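Reviews > Electronics > Chargers and Cables

29 May 2018
By Parvathi Pisharody

I was not in the market for a mint-green charger. Grornness says its cable survives 1,000 bends, a number I can't check and don't much believe, and the one I've had since October has been bent maybe 90 times.
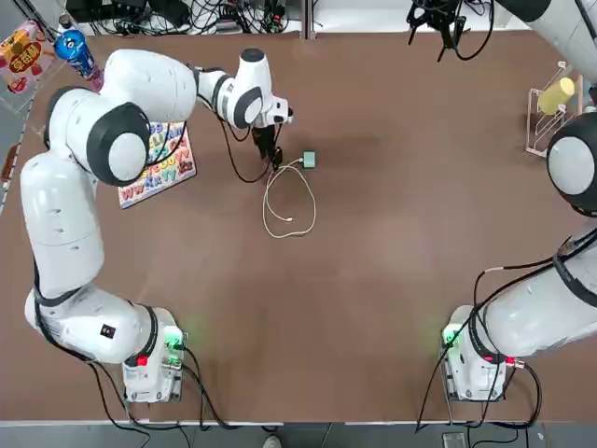

My bigger gripe is the cable. It won't lie flat. Unroll it on a table and it goes back into long loops, and the loops catch on whatever else is out, usually my daughter's alphabet puzzle. Velcro ties helped a little.

It charges my phone overnight, same as the cheap Chong it replaced. The small size is nice in a coat pocket. I'd still wait for a sale.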